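Anjana Herath
2021-05-08

A thread on doing the weekly shop in Purnton without a car, by someone who gave hers up in October and has been smug about it ever since

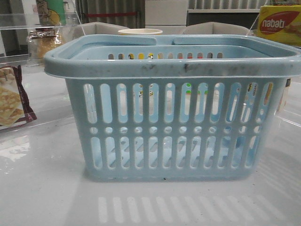

1/ The bus. There is a bus. It leaves from outside the old Selvanayagam shop at 20 past the hour, or at 17 minutes past if you arrive at 18 minutes past.

2/ You get one bag per hand and one on your back. That's your lot. I used to buy squash, cat litter and potatoes in the same trip like some kind of emperor.

3/ Tins are the enemy. I weighed a chickpea tin the other night, full, on the kitchen scales. 462 grams. I'd been carrying six of them up Brudport Hill every week and wondering why I walk like a question mark.

4/ So now it's dried chickpeas, which weigh nothing and need soaking overnight. I remember to soak them roughly once a month. We eat a lot of toast.

5/ The list has to be in shop order. Mine used to be in the order I thought of things, so I'd go veg, bleach, veg, eggs, veg. My brother says I could use an app. My brother has a car.

6/ Frozen peas go in the middle of the backpack, against your spine. Lovely in July. In February you will question your choices at the bus stop.

7/ Do not get chatting on the way home. I lost a tub of ice cream to a very long story about a conservatory.

8/ Yes, I tried delivery. Flunimeck had no slots for a fortnight, then sent me one leek. I'd asked for one kilo of leeks. It was a decent leek.

9/ People ask if it saves money. It does, mainly because I put things back. Nothing sharpens the mind like holding a melon and picturing the hill. I have not bought a melon this year.

10/ Still wouldn't have the car back. I might feel differently about 100 yards from the top, with the milk.

11/ Someone's asked about a wheeled trolley. I'm 43. Ask me again at Christmas - or after the next sack of potatoes.

Recent threads
Bus stops of Purnton, ranked by draught
What I did with the leek
Is it too early for runner beans
Brudport Hill: a complaint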